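3. Partly used bottles in shared rooms

3.1 Setting and procedure

The counts come from two shared work floors, one at the Istport building and one at the Bunell annex. Both floors supply drinking water in single-serve bottles, and both have sinks and a recycling bin near the door. Cleaning staff were asked to set aside every bottle left behind at the end of the day and to keep the cap on. We then sorted the bottles by how much water remained and by whether the label was still in place. A bottle was entered as unopened, partly full, or drained. Bottles without a cap were entered separately and are not used in the tables.

The fill level was read with the bottle lying down, and this needs a word of explanation. Staff at Bunell stored the bottles in flat trays, and standing each one up for reading slowed the work more than we expected. 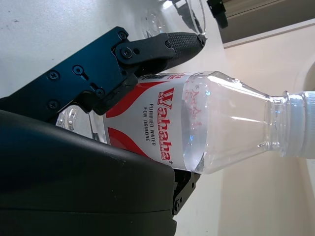

Reading a bottle on its side is less simple than reading it upright. The body narrows toward the neck, so the same depth of water stands for a different volume at each point along the length. Labels add to the trouble. A white wrap around the middle, such as the Wahaha one with its red bands, covers the part of the bottle where the reading would be easiest, and the reader is left with the clear shoulder, where the water collects along the lower side. We therefore took all side readings at the shoulder and checked a set of 53 bottles by pouring them into a measuring cup. Agreement was good for bottles near half full and poor for those with only a little water left - in the second group, a slight tilt of the tray was enough to move the reading into another class.

Over the full period we logged roughly 300 bottles. Most of the partly full ones came from meeting rooms and very few from desks. We did not ask people why they left them.

3.2 Labels and sorting

The Galbraith guidelines ask that wraps be removed before the plastic is baled, while the Stunthorpe depot accepts bottles with wraps on. Since the two floors send their waste to different places, we recorded the state of the label at the time of collection.

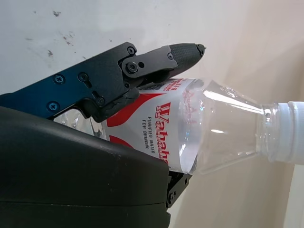 Figure 2. Bottle with cap and label in place, lying on its side. The lettering on the wrap reads "PURIFIED WATER FOR DRINKING".

Loose or torn labels were more common at Istport. We put this down to handling, as bottles there are tipped into a sack and carried down 3 floors, but the trays at Bunell were also emptied more often and the two effects cannot be separated with the present data. A second count with the same trays on both floors is planned for December.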